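Visit report: Stodbridge pressing plant and the Arnance listening rooms

The Stodbridge plant presses vinyl for small labels and opens to visitors twice a year, in June and again on 14th November. I went on the second date. The tour takes 50 minutes, with groups capped at 30, and covers the cutting room, the plating line, the press hall and the sleeve store. Ear protection is handed out at the press hall door and collected at the exit.

The cutting room holds one lathe. On the day it was cutting side A of the second Aromari album, a highlife record with two guitars, a horn section and long fades. The engineer had rolled off the low end below 30 Hz and summed the bass to mono. Side length was the main problem. The band delivered 24-bit masters with the full album sequence, and the last track on each side had to be moved forward to keep the loudest horn passages away from the inner grooves. The label accepted the new order for the vinyl only. The streaming release keeps the original one.

Plating is done in the next building. Visitors stay behind a glass partition, and the view is mostly of tank lids. A printed panel explains the sequence from lacquer to father, mother and stamper. It is accurate but uses small type, and the group moved on before most people had finished reading.

The press hall runs 2 automatic presses and a manual one kept for test runs. Test pressings go out to the artist before the main run starts. The guide put the minimum order at 100 copies, which explains the number of self-released singers and church choirs on the order board. Love songs and gospel filled most of it. Colored vinyl adds a surcharge and a longer wait.

The sleeve store was the weakest stop. Lighting was poor, and the Villaseñor reissue series, which I had hoped to look at closely, was already shrink-wrapped. The spine lettering on those sleeves is larger than on the first batch, and the catalog numbers now match the labels.

A shuttle leaves from the plant gate for Arnance, where the listening rooms are. The bus was late and the afternoon program was shortened by one session.
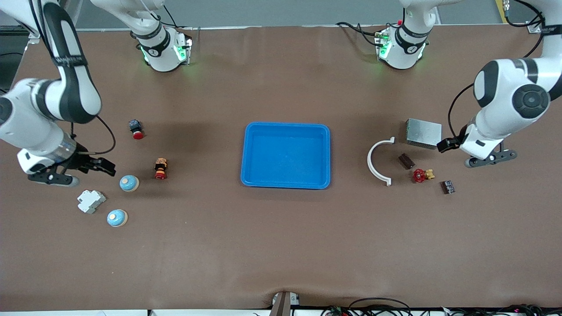
Two robot arms and a blue tray on a brown work mat.

Room B had the Aromari test pressing on a belt-drive turntable and the digital master on the same amplifier, matched for level. The difference was clearest in the shakers, which were softer on vinyl, and in the lead vocal, which sat slightly further back. Surface noise was low on side A. Side B had one audible tick in the second track, repeated for several turns. Staff logged it and said a second copy would be checked.

Booking is through the plant office. The shuttle is included in the ticket, but food is not, and the café at Arnance closes before the last session. Parking at Stodbridge is on the north side only. The next open day is in June.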